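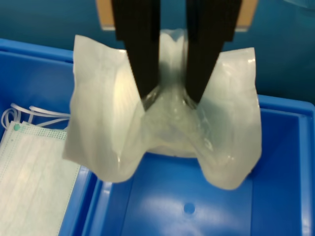

Translucent bag over the blue bin.

2nd March. Packaging materials, moisture uptake, second run.

Chamber held at 40 C overnight. Samples from the Drilomberg lot went in after weighing, the Brutitz lot stayed on the shelf as reference. Balance was re-zeroed between lots. It still drifts in the last digit when the door to the corridor is opened, so readings were taken with the door shut.

Bag film: no change in mass that I would trust. The February run gave the same. I am dropping film from the weekly set and will check it once per new lot.

Board is another matter. Coupons cut across the flutes gained more than coupons cut along them, seven of each. Could be the cut edge, as the cross-cut coupons have more open flute. Nesrin Akbulut suggests sealing the edges with wax and repeating. Wax is in the Munro cabinet, second shelf.
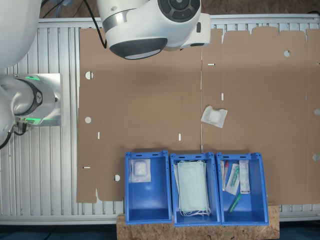

Board blank, flat, creased down the middle.

Crease test: folded coupons by hand along the score, 100 folds, no cracking of the outer liner on the dry set. Conditioned set feels softer at the fold but I have no number for it yet. Need the Reltalov fixture back from calibration before quoting stiffness. Hand folding is not repeatable enough, and my folds got lazier toward the end.

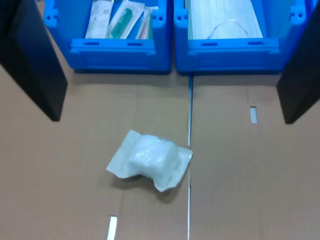 Dead load next. 200 g on each coupon, span unchanged, read the sag at the start and again after lunch. Log sheet has a column for room humidity; please fill it in, three rows from last time are blank.

To do: wax edges, reweigh the reference lot, order desiccant.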